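Notebook, floor layout and marking, small room
19/10/2020

Picked up where the August pages stop. The corner nearest the door was still to do, plus the two long sides that never got squared up.
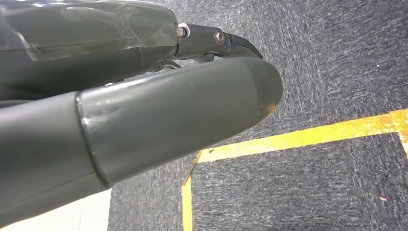
Started by checking the old pencil sheet against the tape measure. The sheet says 1230 for the long side and 1000 for the short one, both in mm, both to the outside edge of the tape. I had been measuring to the inside on one side and the outside on the other, so the two sketches disagreed by a tape width. From now on everything goes to the outside edge. I've written it at the top of the sheet and underlined it.

Tape is the yellow Turkine roll from the second drawer. Color shows up well on the dark gray-blue carpet, much better than the green we tried in August, which you could lose completely once the overhead lights were off. The white was fine for contrast but picked up dirt in a few days.

Sticking to carpet is still the weak point. The speckled stuff in this room has a short pile, and the tape grabs the top of the fibers and nothing else. What I did:

Vacuumed the strip twice, once along the line and once across it.
Laid the tape without stretching it. If you pull it tight it lifts at the ends by the next morning.
Pressed it down with the small seam roller, several passes, then stood on it in flat shoes.
Cut the ends with scissors before laying. No knife on the carpet, please. There is already a nick by the door from last time.

Corners. I tried two ways on scrap carpet before touching the floor. Overlapping the strips is quick and holds, but leaves a double thickness that a chair caster catches. Butting them is flatter, but the loose end starts to curl unless it's cut very clean. Went with an overlap and trimmed the top strip short so there is only a little doubling. Will look at it again in a week.

Squareness: used the diagonal check. First try was out by enough to see from standing height. Lifted the short side, moved the far end, rolled it again. The second time both diagonals agreed as well as I can read a cloth tape on carpet. The carpet gives under the hook end, so put a steel rule down flat and hook on that.

Table position. The Nirkix bench goes with its front legs 400 in from the long side. I marked the leg spots with short pieces of masking tape and left the bench where it was for now. It takes two people to lift and I don't want to drag it over new tape.

Tape used: 102 on the Plultel sheet is the item number for the yellow, in case anyone reorders. The roll is down to maybe a third. The supplier page lists a carpet version with a heavier adhesive, but I couldn't find how it comes off again. The Šimko tape we had in the other room left a gray, sticky line that is still there. Would want a test piece on scrap first, left down two weeks at least, then peeled slowly and vacuumed.

Lifting old tape, for reference: peel back low and flat over itself, slowly. Pulling straight up takes fibers with it. A hair dryer on low helped on one stubborn piece. Residue came off with a ball of the same tape, dabbed, then a damp cloth.

Still open:
- leg spots to be redone in yellow after the bench is moved
- second long side needs another go with the roller
- nick by the door, trim the loose fibers and leave it alone
- ask whether the chair mat is staying, it overlaps the line if it does
- copy the dimensions onto a clean sheet and pin it inside the cupboard door

The vacuum bag is full. New ones are on the top shelf behind the extension cords, and the filter wants a rinse while it's open.

Last updated: 19 hours ago
2 comments
0 shares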